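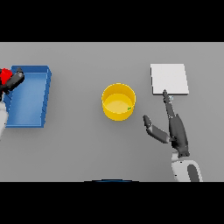
Titby schools drop the reading fee, and I'm thrilled

26 November 2017

Well, they finally did it! The school board in Titby voted last night to scrap the $96 "reading support" fee, the one families have been paying every August for kids who need extra help with reading. I've griped about that fee in this space more times than I can remember, so forgive me if I sound a little giddy.

The vote came after a petition with 3658 signatures landed on the board's desk (mine is in there, page two I think). Matúš Tóth, the father of two kids at Talholm Elementary, handed it over and spoke for maybe three minutes. "My daughter didn't pick reading to be hard," he told them. The room got pretty quiet after that. 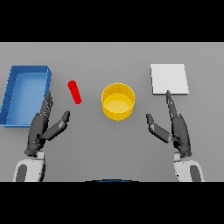 The money is going to come out of the district's building fund, at least for this school year, and I'd like to hear more about what happens once that runs dry. The board was vague. At Talholm alone there are 106 kids in the program, and the wait list has another 10 on it.

Families who already paid for this year should get a check by mail. If yours doesn't show up, call the district office on Demchenko Street and ask for the billing desk. The next meeting is in the Sarnus Middle School library, and I'll be there with my usual bad coffee.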